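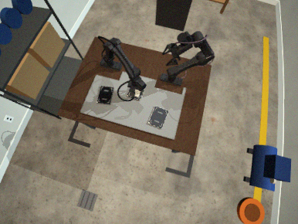 A wooden worktable with a light gray mat across the near half.

Household Tips: Making a Protest Sign That Lasts Past the First Speech

Election season is coming, and the council candidates are due to speak outside the Mornach library in February. If you plan to stand at the back and disagree with them, you may as well be legible.

Start with corrugated plastic. Cardboard is cheaper and folds up in drizzle like a junior minister. A sheet 32 inches wide is plenty; anything bigger is a sail, and the people behind you came to boo too.

Pencil the letters first, working from the middle outward. Sudheer Warrier skipped this step last year and spent an afternoon on Villalobos Street holding a sign that said NO MORE PARKING CHARG. He got a lot of sympathy from the opposition.

Keep it to 7 words. My neighbor Ratih once managed 134 on the subject of the bus contract, and I have never seen a mayor look so relaxed.

Use paint markers, and leave them to dry overnight. Cut on a mat with a metal ruler, pulling the knife away from your free hand. Three light passes beat one heroic one.

For a handle, a cardboard mailing tube is kinder to bystanders than a broomstick, and the police at some rallies won't let you in with a stick anyway - check before you tape. Fix it on with duct tape at the top, middle and bottom.

Store signs flat under the bed. Date the back in pencil. Most of mine have come out again for the next government, with one name painted over.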